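Acceptance

The Nasten arm was delivered to the Mollanari workshop on a pallet, with a contract of ten pages and a man to go with it. The man was Iñaki Casado. He had come from the supplier to see the trial through and to leave with a signature.

Younes Nasr read the contract standing up. The service was offered as a trial, after which the workshop would either pay the monthly rate or have the arm collected. The supplier would provide the gripper, the wrist camera and the software. The customer would provide power, a level floor and a competent person.

"Who is the competent person?" Nasr asked.

"You are," said Casado. "It says so on the last page."

The task was written in an annex. The arm was to approach a speckled cream moulding, find the place where the branch left the main beam, close on it and hold. Nasr had written the annex himself. He had inspected such mouldings by hand for most of his working life, and he knew that the junction was where they failed.

1. Calibration

Casado levelled the base and ran the joints through their limits. The third joint reported a fault. He cleared it, and it reported the fault again. He took off a cover, reseated a connector and put the cover back with one screw fewer than before.

"Is that screw in the contract?" Nasr asked.

Casado looked under the bench until he found it.

The old Kopecký rig had needed no calibration. It had a handle and a dial, and the dial had been wrong by the same amount for years, so that everyone who used it subtracted without thinking. Nasr had offered to write the correction on a label for the new machine. Casado had explained that there would be no correction.

2. Dry runs

The arm made 194 approaches to nothing. Nasr watched the first few and then did his invoices. The motors were quieter than the radiator. Now and then the controller issued a short tone, and Casado typed something, and the tone stopped.

In the log, each approach took one line: start, target, deviation, end. Nasr asked for a column headed "Remarks". Casado said that the machine had no remarks. Nasr ruled the column in by hand on the printed copy and left it blank.

3. Contact

They clamped the moulding to the stand. Casado set the approach speed to its lowest value and stood with his thumb beside the stop button. Nasr took the chair at the monitor, where the wrist camera's view came up. He had looked at that junction from every side a man could reach, always with his own head in the way of the lamp. He moved the chair closer.

"There is glare below the branch," he said.

"The software allows for glare."

"I do not."

He reached over and paused the run. The log recorded an operator intervention and asked for a reason. Nasr typed: looking. 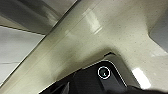 4. Sign-off

The form required a date and two signatures. Casado wrote March 17, 2018 in the box and turned the page round.

Nasr did not sign at once. He asked what became of the pictures. Casado said they were kept until the storage was full, and then the oldest were deleted. There were 1,877 on the disc already, most of them from the dry runs.

"Pictures of nothing," said Nasr.

"Pictures of the approach."

"Can I keep one?"

Casado consulted the contract. Images belonged to the customer from the date of acceptance. Before that date they belonged to the supplier, and there was a fee.

Nasr signed. He wrote "accepted, with glare" beside his name, and Casado, after some thought, initialled the remark. A man from Sener was expected in May with a rival offer, and Nasr telephoned to put him off. Then he went back to the chair, found the paused run and sent the picture to the printer in the corridor. The printer was out of paper. Under the contract, that was the customer's responsibility, and he went to fetch some.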